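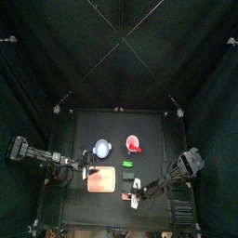
Black tabletop with dark curtains behind and at the sides

Jaddale is a tabletop pastime in which small objects of daily life are laid out, moved and put back in order. It was described by the teacher Othmane El Sherbiny in a booklet of 17 pages, printed by Fedoruk. It has no winner, and most sets are put together at home from toys and kitchen things.

Table

The usual surface is square, black and without pattern, so that small pieces can be found easily. Dark cloth is often hung on the far side and on the left and right – the front stays open. Players with less space use a tray, which the booklet permits.

Cards

Cards are the flat pieces of the set. They are narrow, with rounded corners, and the faces differ in colour and pattern. A striped card may be laid over a speckled one so that only the borders of the lower card can be seen. This position is called a "cover", and it is counted as one piece until the cards are separated. 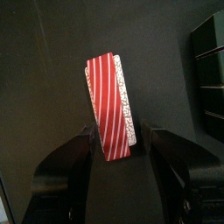
Standing and lying pieces

The other pieces are divided by how they rest on the table. Cups and cartons are standing pieces. Toy vegetables are lying pieces, and their direction is free. A cup may be placed on a low stand with crossed parts, which lifts it a little from the surface.

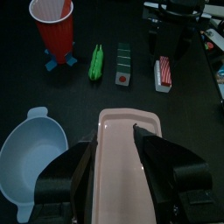
Boxes cause the most disagreement. In the first edition a box had to stand straight, but the Ganik rules, used by many later groups, accept a tilted box if it does not touch its neighbour. A normal round lasts four minutes. Longer rounds are known, mainly with children, who like to name the pieces as they put them away.

See also
Astudis
Play food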